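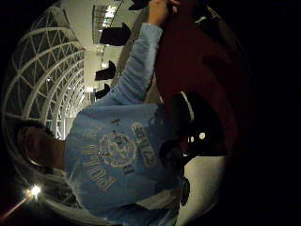
Light blue long sleeves, faded tan print on the front.

Reed diffuser in a small bathroom: weak smell after a week, and an oily ring on the shelf

1,417 views
3 replies
Share

I have a half bath with no window and a fan that only runs when the light is on. In September I bought a Pilico reed diffuser, the 200 ml bottle with eight reeds, and put it on the shelf over the toilet tank. The first few days it was almost too strong. After a week I could only smell it if I leaned over the bottle. Guests say they don't notice it at all.

I flipped the reeds and it came back for a day, then faded again. The level in the bottle has hardly gone down. There is also an oily ring on the painted shelf now, and the paint is soft where the bottle sits. I have tried dish soap on the ring. It took the shine off and left the mark.

Two questions. Is there a way to get a steady smell out of this thing without flipping the reeds every other day? And can the shelf be saved, or do I have to repaint it? I don't want a plug-in. The only outlet is by the sink and I use it for the shaver.

Uliana Didenko
Posted 27 Feb 2026

Reply 1 (133 found this helpful)

The reeds are probably clogged. They draw oil up through tiny channels and those fill with dust, and in a bathroom you also get hairspray and lint from towels. Once that happens flipping does very little. Buy a new set of plain rattan reeds and throw the old ones out. Don't try to wash them. Bamboo skewers from the kitchen don't work, they have no channels running end to end.

Start with four reeds, not all eight. If it is too weak after two days add one more. Keep the bottle out of the path of the fan. Over the tank sounds fine if the fan is on the other side of the room, but if it is straight above, most of the scent is going up the duct.

Also, you stop smelling what you live with. Ask someone who hasn't been in the house that day. You did say your guests can't smell it either, so I would still go with the reeds.

I use the Hrynyshyn refill oil in mine and it is thinner than what comes in most bottles. It climbs faster and runs out faster. One refill lasts me 90 days in a room about the size of a closet.

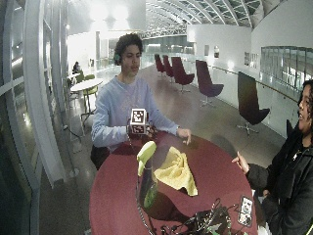
Fragrance oil softens most household paint, and some varnish too, so the bottle needs something under it wherever you keep it. When you flip the reeds, oil runs down the outside of the neck and collects under the base. Take the bottle to the sink to flip them, wipe it with a dry paper towel, then put it back on a glazed saucer. Cloth is no protection. A deep maroon tablecloth like the one on that round table would soak the oil up, and you might not see the stain until it had gone through to the top. Glass or glazed ceramic is what you want. Cork soaks through as well.

Reply 2 (21 found this helpful)

For the shelf – stop using soap on it. Move the bottle and leave the shelf alone for a week so the paint can firm up. If it does, sand the ring lightly, wipe it down, put on one coat of stain-blocking primer and then your paint. Regular wall paint straight over the oil will fisheye and you will be doing it again.

If it is still tacky after a week, scrape that part back to wood first. I had this with a Trotura wall shelf and ended up scraping the whole top, which took an evening.

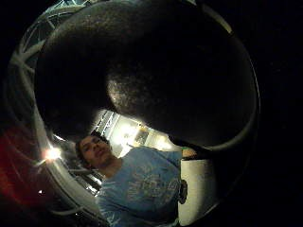

Looking up, with a large dark curve overhead.

Reply 3 (2 found this helpful)

just get the spray

Comments on this question (4)

Sign up for the Clultcombe household newsletter. One email a week, unsubscribe at any time.

This site uses cookies to remember your settings. Accept or manage your choices.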